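Most advice about cleaning a wood tray with a metal frame is written by people selling something. I've tried a fair amount of it, and I don't believe much of it. What follows is what I still do for a light wood tray with gold-colored trim, whether it's part of a small table or comes apart from one.

## Before you wipe anything

Get the tray down low where you can reach every side without leaning. I use the floor. Duygu Türkmen, who restores side tables and disagrees with me on most things, insists on a padded bench. Fine, if you have one.

Take a soft cloth that you don't care about. The Telivico "tray and trim" cloths cost more than a lunch and I couldn't tell them from an old knit rag. Shake it out first, away from the tray. Grit is what scratches.

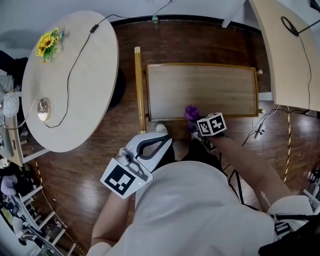 ## Wiping the wood

1. Go over the board dry, along the stripes, corner to corner.
2. Dampen one end of the cloth with plain water. Wring it hard, then wring it again.
3. Wipe in the same direction. Don't scrub in circles, whatever the Darden leaflet says.
4. Dry it right away with the other end.

Oil soap? I'm not convinced. I used the Carrasco one on a tray in March and got a film that took two evenings to remove. If your board is sealed, the soap has nothing to soak into anyway.

## The frame and the knobs

Gold-colored doesn't mean gold, and it may not mean brass either. Thin plating comes off with metal polish, and the shine you're admiring on the rag could be the finish. Stick with the damp cloth.

For the knobs, bunch the cloth up and twist a bit of it into a thin strand. Work that around the base, where the dust cakes, and pull it back and forth. A ribbed knit grabs better than anything smooth. Cotton swabs leave fuzz.

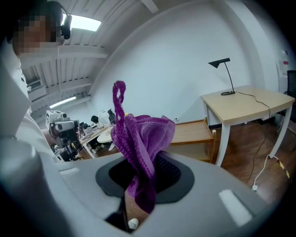 **Can I put the cloth through the wash with everything else?**

Wash it by itself the first time, in cold water, and skip the fabric softener. A deep-colored knit can bleed, and softener leaves a coating that smears on the wood.

## Putting it back

Let the tray sit until the corners are dry, then check the joints with a fingertip. Hesstead sells a wax for this stage. I have two tins of it, one unopened, and can't say the waxed tray looks any different from the other one.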